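Film > Submissions > Delivery and screening FAQ

October – Þórey Holst, print and file traffic

Does the Coughlan accept films that are already available online?

Features, no. A feature that has been on a public streaming service, paid or free, is not eligible for either of the two feature strands. Shorts may have been online, provided they are taken down from the day the programme is announced until the day after the final screening. A password-protected link used for press or for funders does not count as a release.

What counts as a feature?

Anything over an hour, including end credits. Films shorter than that are treated as shorts for the purposes of fees, scheduling and awards. We do not round. If your running time changes after selection, write to us before you make the final package, as the slot may have to be moved.

Which screening format should I send?

A DCP, in 2K or 4K, Interop or SMPTE. SMPTE is preferred for anything with an immersive mix or with more than one subtitle track. ProRes files are accepted for shorts only and will be converted by Drorkano, our projection contractor, who charge the conversion to the film and not to the festival. They do not correct colour or sound during conversion. What goes in is what comes out.

Frame rates of 24 and 25 are both safe. Anything higher should be raised with us at the time of acceptance, as the projector in the smaller auditorium is older and does not handle every combination of rate and resolution.

How should the drive be formatted?

Linux EXT2 or EXT3, with an inode size of 128. NTFS is tolerated. Drives formatted for Mac will be returned unopened at the sender's cost. Please put nothing on the drive apart from the package. We have had trailers, posters and on one occasion an older cut of the same film, and each time someone has to write and ask which is meant.

Can I deliver electronically?

Yes, for packages of up to 400 GB. You will be sent a link to the Grellow upload page once your acceptance form has been returned signed. The link stays live for nine days. If an upload stops part-way it can be resumed from the same computer, but not from a different one. Larger packages must come on a drive.

Do you need a KDM?

We would much rather have an unencrypted package. If your distributor insists on encryption, the key must cover the period from two days before the first screening until the morning after the last one, and must open at 6 a.m. local time. Keys that open at the advertised start time of the film are not acceptable, as they leave no room for a test. Server certificates for both auditoriums are sent with the technical pack. 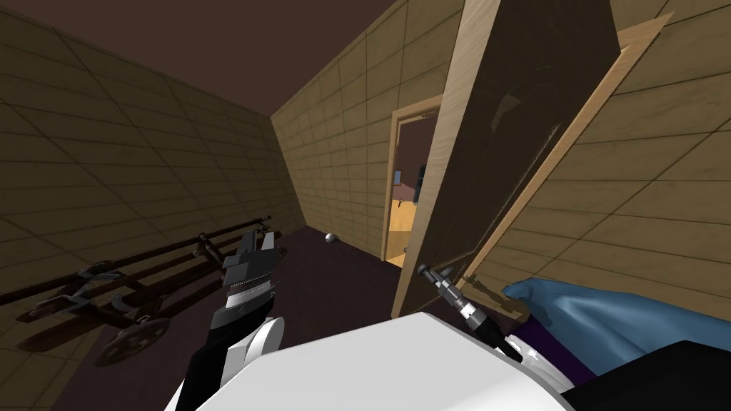 Keys should be emailed to the traffic desk as an attachment, with the title of the film in the subject line. Do not send them inside a zip file with a password. If a screening is moved from one auditorium to the other, a new key will be needed, and we will ask for it as soon as we know.

Are subtitles required?

All films with dialogue in a language other than English must have English subtitles. These may be burned in or supplied as a separate track. Separate tracks must be tested in a cinema before delivery. Text that sits correctly on a laptop player can land in the wrong place on a scope screen, particularly if the file was built from a flat master. English-language films are asked to supply captions for the hard of hearing, and from this edition at least one screening of each feature will be shown with them.

What level will my film be played at?

Fader seven on the Dolby processors, unless the test shows a problem. Directors sometimes ask for a film to be played louder. The request can be made at the technical check and is decided by the head of projection, Rónán McGrath. It will not be reconsidered during the screening.

May I attend the technical check?

Directors, cinematographers and sound mixers may attend. Each feature has a slot of 20 minutes, which is enough to view the opening, a reel change or two, and one loud passage. Shorts are checked as a block and individual slots are not offered. Checks take place early in the morning or after the last public screening, and we cannot always say which until the week itself.

Can I replace my file after it has been delivered?

Once, and only up to the delivery deadline. A replacement must have a new version number in the package title. Two packages with the same name on one server will cause the wrong one to be loaded sooner or later – this has happened here, with the Femenow retrospective, and the reel shown was the wrong one. Corrections to the catalogue text follow a separate and earlier deadline.

Do you pay screening fees?

Features in the main programme receive a flat fee of €400. Shorts receive €100. Films submitted by a distributor or sales agent are paid to that company and we do not split payments. Invoices are settled after the festival has closed, so please do not send them in advance.

What happens to my drive afterwards?

Drives are returned by courier to the address on the acceptance form. If the film is going straight on to another festival, give us that address instead, along with a named person and a telephone number. Shipments outside the EU need a pro forma invoice stating a value for the hardware only. Packages are wiped from our servers at the end of the month. We keep no screening copies other than the viewing link, which remains with the programme office until you ask for it to be removed.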